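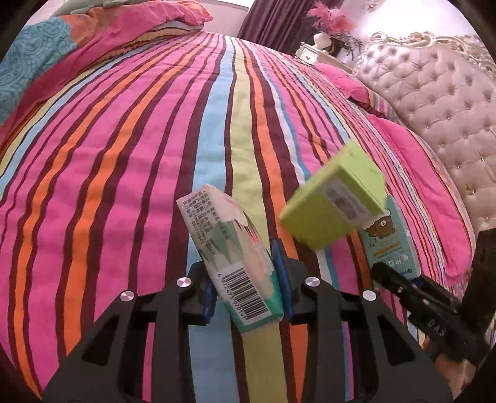
Figure 1. Striped bedsheet in pink, orange and light blue, with thin maroon lines between the stripes.

Color Fading in Striped Bedding: Home Textiles Project Report

1. Background

Our group chose bedding because it gets washed more often than most other textiles in a home. Strong colors such as pink and orange sell well, but many buyers complain that they go dull. We wanted to find out which colors people notice fading first, and how they wash their sheets.

2. Method

We wrote a short survey and posted it through Skudent, the student message board, in November. It stayed open for 9 days. We received 973 complete answers. Answers with blank sections were removed before we started sorting.

We also did a small wash test. Cotton strips were cut from new striped sheeting bought at Grarnen and washed with Skasteck powder. One set was washed cold and the other hot. Each set went through seven washes and was dried indoors, away from the window. An unwashed strip was kept in a drawer for comparison.

3. Results

Pink was the color named most often in the survey, followed by orange. Few people mentioned pale yellow or light blue. Several wrote that a pale stripe had picked up color from a darker one next to it, which we had not asked about.

In the wash test, the hot set looked duller than the cold set after the second wash. The pink changed most. The dark red lines stayed close to the unwashed strip in both sets, but in the hot set there was a faint red edge on the white beside them. We could not see this in the cold set.

4. Problems

We judged color by eye under the same desk lamp. Two of us disagreed on the orange strips, so orange is marked "unclear" in our table. We used one fabric and one powder, and the results may not hold for polyester blends. Sunlight was left out completely, although many people in the survey dry their sheets outside.

5. Next steps

A second test should include line drying and a liquid detergent. We would also add a question about how old the sheets are. The strips are stapled to card and handed in with this report.

Submitted 27 Mar 2024
Report text: Delić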